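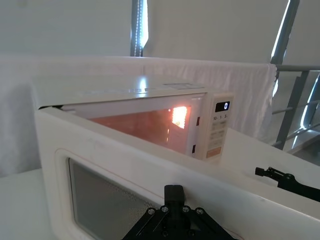

The night market at Skinholm starts at nine and does not get going until eleven. Most visitors make the mistake of turning up early, walking the length of it in ten minutes and going back to the hotel convinced they have seen it. I did the same on my first night. On the second I stayed until the trams stopped, and that is the visit I would recommend.

Skinholm is a port city that has never worked out what to do with tourists. The ferries bring them in from Duvville every Friday, they spend the weekend in the same four streets behind the harbour, and on Monday they go home. The four streets have done well out of it. They have bars with English menus, a shop selling nothing but hats, and a cabaret that everybody has heard of and very few people can describe.

The cabaret is called Zamfir. You will be told about it on the ferry, usually by someone who has not been. The stories vary. In one there is a man who eats light bulbs, in another the audience is locked in until the last act is over. I heard a version in which you had to leave your shoes at the door, and wore my worst pair as a precaution.

Tickets cost 20 at the door, or 12 if you buy them in the afternoon from the kiosk by the fish hall. Do not buy from the men who stand on the corner with laminated cards. They will take you to a different place altogether, up a flight of stairs, where the entrance is free and the first drink is not. A couple I met at breakfast had handed over 500 between them for two beers and a bowl of nuts, and had been walked to a cash machine to do it.

The real Zamfir is on the ground floor, with its name over the door in green letters. The show lasts just over an hour. There is a sword swallower, a pair of sisters who do something alarming with a ladder, and a long comic song in the local language which had the regulars crying with laughter and left the rest of us studying the ceiling. No light bulbs were eaten. The doors were not locked, and a few people went out during the song to smoke.

I enjoyed it more than I expected to, mostly because of the audience. The front tables are taken by local families on birthdays, grandmothers included, and they shout advice to the performers. The foreigners sit at the back looking for something to be shocked by. At the interval a boy comes round with fried dough in paper cones, and you should have one.

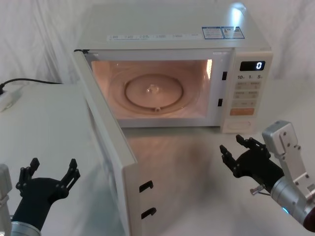
Horațiu Lazăr told me I had gone on the wrong night. Fridays are for the ferry, he said, and the company puts on the short programme and saves its voices. Go on a Tuesday and the song is twice as long, but you also get the knife act and the old magician, and they let you in for 5 after the interval if there are seats left.

I could not stay until Tuesday, so I have to take his word for it.

What I did have was a spare evening, and I used it for the market. By eleven the stalls run from the fish hall to the foot of the old customs steps. The food is at the harbour end: grilled squid, potato pancakes, a sour soup that is sold by the mug and drunk standing up. Further along it is mostly phone cases and socks. At the top of the steps there is a bar with no sign, run by Grigore Ursu, where the musicians from Zamfir go when they have finished. He closes when they leave. On the night I was there they played cards and did not play a note.

Getting home is the only awkward part. The last tram goes at half past midnight and the taxis near the harbour do not use their meters. Agree the fare before you get in, or walk back along the front, which is well lit and takes twenty-five minutes to the station hotels.

The ferry from Duvville is run by Mivamico and sells out in summer. The early sailing is quieter, and there is a left luggage office on the quay if your room is not ready. In January the crossing drops to one boat a week, half the bars shut and the market moves indoors to the fish hall. Zamfir stays open all winter.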